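Gloss, Dust and the White Cloth
Caring for lacquered and high-gloss balls in the home and in the shop window

High-gloss spheres have come back into interiors in quantity. They sit in fireplaces, on stair landings, in hotel lobbies and in the windows of shops that sell nothing round. The finish is the selling point and also the maintenance problem. A matte ball can be dusted once a month with whatever is at hand. A glossy one records every pass of a bad cloth, and a curved surface shows the record from every side.

Nisha Rana finishes and restores display pieces at Drallik, a workshop in Ostthorpe with two benches and a spray room. Most of what comes through the door has been damaged by cleaning. "People bring me a ball and say it has gone cloudy," she says. "I put it under the lamp and it's scratches, all of them going the same way, where somebody's arm goes naturally."

Dust first

Household dust contains grit, and grit under a wiping cloth is an abrasive. Rana's procedure starts with a soft brush or a hand bulb, working from the crown downward, with the ball seated in a ring so it cannot roll. Only when the loose material is gone does a cloth touch the surface.

The cloth should be white. On a colored cloth, a grain of sand or a smear of old polish is hard to find; on white it shows. It should have no printed border, no label and no stitched hem, or the hem should be folded inside. New cloths are washed before use, with no fabric softener, which leaves a film that smears on gloss.

Wiping a curve

A flat panel is wiped in straight lines. A sphere does not permit this, and the usual response is to go around in circles, which produces the fine swirl marks that show up under a ceiling light. The better method is to lay the cloth over the top, let it fall to its own shape, and draw it down in one direction with the weight of the hand and no more. Lift, refold to a clean face, turn the ball, repeat. A ball of 300 mm diameter takes two cloths.

For fingerprints, dampen the cloth with water and follow with a dry one. Glass cleaner containing ammonia should be kept away from lacquer of any age.

Reading the surface

The highlight is the inspection tool. Under a single overhead lamp, a sound finish returns a bright patch with a clean edge. Turn the ball slowly and watch the patch travel. Where the edge breaks up there is a scratch, a dull spot or residue. Residue moves when wiped and a scratch does not.

Color affects what can be seen. Black and dark blue show everything. Green is more forgiving, as the shaded side of the ball deepens in tone and hides light marring, though pale streaks low on the curve are easily taken for damage when they are reflections of the table.
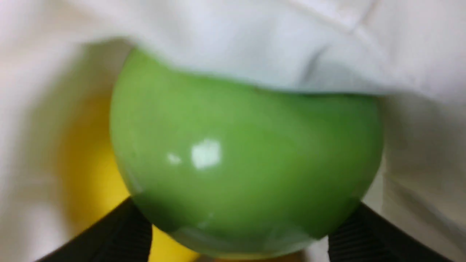
White fabric is also the preferred support and cover between jobs. Durrani, which supplies display props on hire, stores gloss pieces in washed cotton and nothing else. Plastic sheeting traps moisture against the finish, and bubble wrap left on through a warm summer can print its pattern into a soft lacquer. Tissue is acceptable for a move across town but breaks down in long storage.

The cover should be loose. A tight wrap rubs at the same points each time the box is moved, and on a sphere those points are small. Jakix sells a fitted drawstring bag for the purpose; Rana uses it with the cord removed.

Boxes are marked on the lid with the date of the last inspection. Hers are opened every March.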